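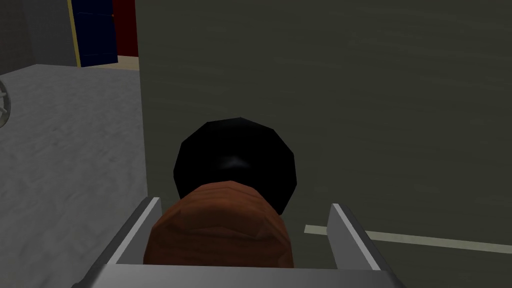

Puvham Arm – Set-up Guide for the Shared Workshop
Section 4: Simulated rehearsal and first grips

Complete Sections 1 to 3 before starting. The arm must be bolted to the bench plate and the emergency stop tested. The work in this section runs in the simulator, with motor power off, until step 14.

4.1 Loading the model

1. Switch the motor supply off at the wall. Leave the controller powered.
2. On the workshop computer, open the simulator and load the room file named yupanqui_room. Do not load the older file with the same name and the ending _feb. Its table height is wrong.
3. Load the arm file. If you built the arm with the short forearm, pick the short version. The two files look alike on screen.
4. Set the control rate to match the value in your controller settings. A mismatch gives no error message, only jerky motion at the end of each move.
5. Press Reset. All joints should read zero within 10 seconds.

Note: The room file uses simple shapes with few faces. Contact points on round parts will jump slightly from one face to the next. Ignore this unless the part leaves the fingers.

4.2 Setting the finger travel

6. Open the gripper panel and select Full Open.
7. Read the encoder value. For the Floltow servo it should be 2000. If it is lower, check the open limit in the arm file before changing anything on the real gripper.
8. Select Full Close with nothing between the fingers. The value should be 739. Write both values on the card kept with the arm.
9. Return to Full Open and switch to the wrist view. Both inner finger faces should be visible, with clear space between them.
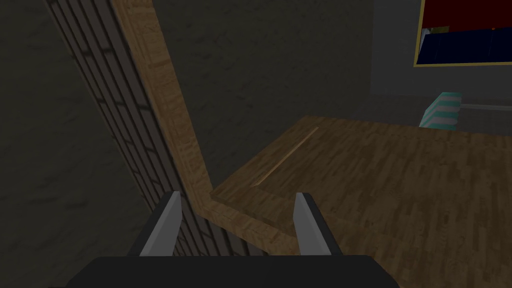
Figure 4-2. Wrist view, fingers open, with the rod lying on the tabletop beyond them.

10. Move the arm along each axis in turn, using the smallest jog step. Watch the gap between the fingers and not the arm itself. If the view turns when you ask for a straight move, the wrist offset is wrong. Go back to Section 3.

CAUTION: Jog commands go to whichever arm is selected in the top bar. The simulator and the real arm share one panel. Check the selection each time you sit down, even if you were the last person to use it.

4.3 Rehearsing a grip

11. Choose a target part and bring the gripper above it with the fingers fully open. Keep the palm level with the table.
12. Lower the arm in small steps until the part sits between the inner faces. Stop before the fingertips touch the surface. Fingertip contact is shown by the contact counter in the gripper panel – it must stay at zero.
13. Close at the slow setting. Closing ends when the force reading levels off. Save the encoder value as the grip width for that part. The round test part used by Consuelo Ospina when she wrote the default settings was saved at 1107; other parts will differ.

Note: Do not copy a grip width from one part to another on the basis of size alone. Soft parts need a lower force limit as well, set in the Limits tab.

14. Repeat steps 11 to 13 until you have three clean runs in a row. Only then switch the motor supply on, select the real arm and run the saved move at quarter speed with one hand on the emergency stop.

WARNING: Keep the second person behind the marked line while the motor supply is on. The short-forearm version can still reach past the front of the bench.

4.4 Checks after a failed run

If the move halts partway, the controller holds its last position. Press Release before moving the arm by hand. Forcing a held joint strips the Furkon gear in the elbow, and the spare takes nearly 36 hours to print.

If the fingers stop short of Full Open, restart the gripper driver and repeat steps 6 to 8. Two different values on two tries point to a loose coupling screw. Tighten it with the 2 mm key and run the check again.
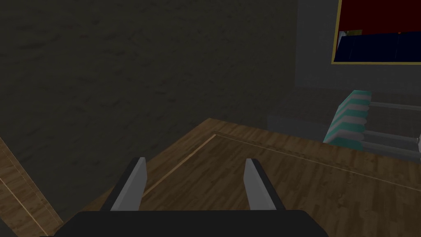

Do I need to rehearse again after changing the finger pads?
Repeat steps 6 to 8 and save a new grip width for each part, because thicker or thinner pads change the closed value. The arm moves themselves can stay as they are.

Changes to the arm file go through Eliécer Paucar. Leave the card with your encoder values in the tray under the controller.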